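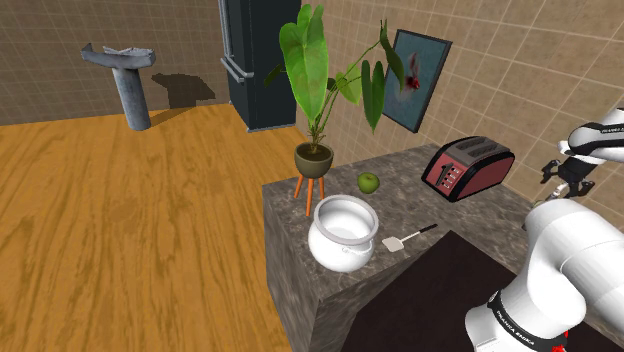

Tuddale, August

Is sealing a marble worktop every year really necessary?

Posted by Ada Pellegrini

We had a marble worktop fitted by Zanetti and they now want 664 for a yearly "reseal and inspection". That sounds like a lot for wiping something on and wiping it off again. The leaflet says the warranty depends on it, but the warranty only runs for 2 years and doesn't cover stains anyway. Has anyone skipped it and regretted it? I cook most days and there are lemons and red wine about.

Evaristo Dal Bello

I'd want to see what they mean by inspection before paying a penny. Put a few drops of water on the stone near the sink and leave them for ten minutes. If the patch goes dark, it wants sealing. If it doesn't, leave it alone. Ours went about 6 years between coats and the only marks are from vinegar, and sealer doesn't stop those. Acid eats the polish whether you've sealed it or not, whatever the fitter tells you. A tin from any hardware shop will do the job in an evening. Try it under the toaster first and buff off what hasn't soaked in, or it dries cloudy.

Do read the warranty again, though. Some let you do it yourself if you keep the receipt.

Assunta Zuccaro

we had laminate put in, never looked back

Deividas Mägi

Agree with Evaristo on the water test, less sure about "any hardware shop". I used a cheap one in our old place in Zostness and it stayed tacky for 8 days. Ask for one meant for polished stone.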